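Cumholm

Cumholm is a small market town on the river Perkance. It has 2,249 inhabitants and is the largest settlement of the Bodero valley. The name is usually explained as "the island at the bend", although the river has now only one channel there.

History

The oldest part of the town stands on the north bank, where a ford was used by salt traders. A stone bridge with 12 arches replaced the ford, and the right to collect toll on it was for a long time the main income of the town. The toll was given up after the railroad came to the valley – the tollhouse is still standing and serves as a library.

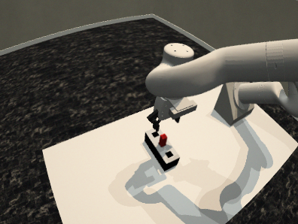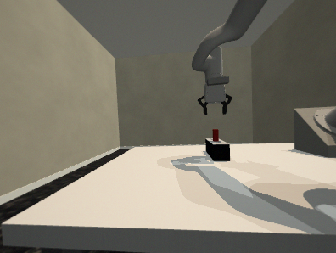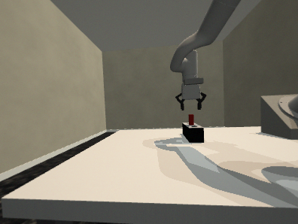 Economy

Until the last century most families lived from flax and from the making of rope. The Majumder ropeworks was the biggest employer and had its own school and bakery. After its closing many of the workers moved away, and the population fell during 15 years in a row. Today the people work mainly in fruit growing, in the sawmill and in the dairy. The plum market is held every Tuesday in September.

Transport

The station lies 12 minutes on foot from the main square. Trains stop in both directions, but the line to the upper valley is closed in winter when there is much snow. A bus connects Cumholm with the villages of the south bank.

See also

Bodero valley
Perkance (river)
Rope making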